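I put off buying a real desk chair for a whole year, which my back would like on the record. The Jonard mesh chair from Naylor finally came home with me for $218, and after 2 months of daily sitting I have opinions!

Assembly took me 20 minutes with the little wrench in the box. The tall back is the best part. It's breathable, it leans when I lean, and I don't peel myself off it at the end of a long call like I did with my old vinyl one. The armrests are fine (a bit hard on the elbows, maybe). The padded seat is comfy for a good long stretch, but oh boy, does it collect lint. I keep a blue cloth upstairs just for the chair now, and it spends half its life draped over it.
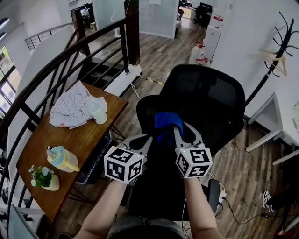

Cenurar wrote in the comments that a barely damp cloth works better on the padding than any lint roller, and that the mesh should only get the soft brush on the vacuum. I tried both and yep, much better, so thank you!

My other gripe is the black. It looks sharp next to my warm brown side table and the stair railing, but it shows every crumb. Naylor's store in Cimville says a gray one is coming in April, and I'd wait for that if you snack at your desk.

Would I buy it again? Sure. I sat in one that cost $698 the same afternoon and couldn't feel where the extra money went, except the headrest, and I never use those anyway.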